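12th September

Bread staling, notebook 4, continued from the March pages.

Back on the Stirine flour this week. Last batch went stiff by the second day and I never wrote down how it was stored, so the numbers are no good to compare with anything. Starting over with the same recipe and one change at a time. The change this time is the scald: 35 g of the flour taken out, scalded with boiling water, cooled overnight and added back in at mixing.

Dough A is plain. Dough B has the scald. Both got 17 minutes in the mixer on low, both proofed in the tall cabinet. B felt tackier coming out and needed wet hands to shape. It also took longer to fill the tin.

Bowl and table, same day:
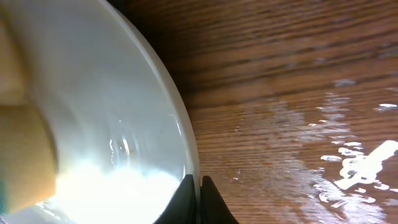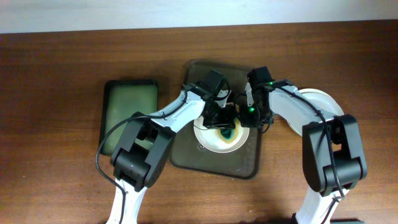

Mārtiņš Dzene thinks the 35 g is too small to show anything by day three and that I should double it before spending a week on squeeze tests. He also asked whether the water in the scald was being taken off the dough water. It was for B, but I can't swear it was in March. He would throw the March sheet out completely, and he doesn't trust the Hailu scale under 50 g anyway.

Fair point on the scale. Checked it against the brass weights after lunch. It reads 3 g heavy at the low end and settles down higher up, so the scald flour was really 32 g. Correcting that in the table and leaving the original figure crossed out next to it. Everything weighed on the Bergate scale stands.

Not throwing out the March sheet yet. The crust notes on it are still useful even if the crumb numbers aren't.

Storage for this round: paper bag inside a closed tin, room shelf, away from the oven wall. One loaf of each dough stays whole and gets cut fresh each morning. The others are sliced on day one and kept sliced. Fadwa wants a fridge set too. I know the fridge will stale them faster but we have no figures of our own for it, so one of each goes in tonight, bottom shelf, labeled on the bag and on the tin lid. Last time somebody made toast with a control.

Squeeze test as before: slice flat on the board, 4 cm disc, weight on, read the gauge at the count of ten. Take the slice from the middle of the loaf. End slices read firm whatever you do.

Day zero readings, taken once the loaves had cooled through: A and B too close to call. B slightly softer in the center, but one of the A slices had a big hole in it and I should have picked another. Taste – B a little sweeter, A more of a wheat smell. Hjørdis couldn't tell them apart with her eyes shut.

To do:
Reorder bags.
Ask Gunnel if the Stirine sack is from the same lot as the spring one. The label tore when it was opened.
Second scald at 70 g, weighed on the Bergate.
Find the other gauge foot.

Next readings tomorrow before nine, then every morning till the loaves run out or go moldy.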